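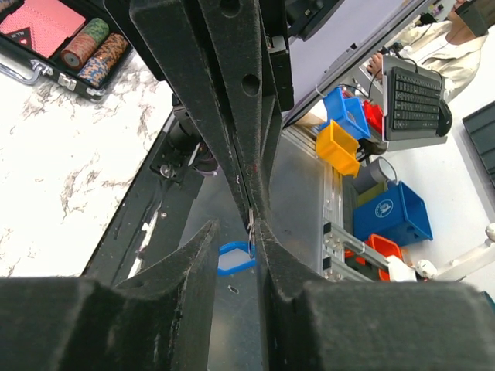

How many overs do you get in an evening league game? Sixteen a side in ours, in 8-ball overs for the first two weeks of the season and then proper six-ball ones once somebody on the league side remembers the rule was changed.

So, first game of the year tonight, away at Etstead, and I am writing this with a bag of peas on my left hand and a cup of tea in the other (well, the tea is on the arm of the sofa, but you know what I mean). It was freezing. I had two jumpers on under the club one and I still couldn't feel my fingers by the time we'd finished fielding. Whoever decided that evening cricket should start in April has never stood at deep square leg with the wind coming over the allotments.

We lost the toss and they batted, as they always do there. The pitch was slow and a bit green and the ball hardly got above the knee all night. I bowled my four overs from the hedge end and went for 23, and I was quite pleased with that, considering one of them had a dropped catch, an overthrow and a wide that the keeper never got near. My run-up felt all wrong to start with. I've been doing the shorter one in the nets since March and it works lovely indoors, but on grass, going uphill, I was getting to the crease with nothing left in my legs. Went back to the old one for the third over and it was much better! I shall have to pick one and stick to it.

The hand happened in the twelfth over. Their number four had been hitting everything along the ground and then he chipped one straight at me, not even hard, and I got my fingers pointing the wrong way like a nine-year-old. It hit the end of the ring finger and dropped at my feet. It's gone a funny colour but it bends, so I'm calling it bruised and leaving it at that.

They got 118. I thought it was about par and our captain thought it was 20 too many, and he was nearer than me. We started well enough, 40 without loss, and then lost three in two overs, all of them to shots that we'd talked about not playing in the car on the way over. I went in at seven with 31 wanted off four overs. I made 14, which on that pitch felt like a lot more. The new bat is a beauty, a Bullix, second-hand off a chap at Vurkthorpe who has gone over to golf, and I middled one over extra cover that I will be thinking about for weeks. Then I tried to do the same thing again and was bowled. Of course I was.

We needed 9 off the last over and got 6. So we lost by 2, having needed three off the final ball and managed a scrambled nothing, with me already sat on the bench with my pads off, shouting. The last man in ran for a bye and was sent back, and there was a bit of grumbling over that afterwards, but I don't think it mattered.

Bạch did the food again, which is the noodle place by Etstead station, and I'd happily lose there every week for those spring rolls. We'd all chipped in for it over the winter when the club fund got to 1,000 pounds and we couldn't agree on a new roller. Better spent, if you ask me.

Vurkthorpe next, at home thank goodness. They've lost both their opening bowlers and I've heard they're short of a keeper as well, so we ought to have a chance if we can field properly. I need to wash my whites, find my other batting glove (it was in the bag when we left, I'm sure of it) and ring up about the nets to see if they still have the late slot, nine o'clock. Peas have gone soft now. Bed.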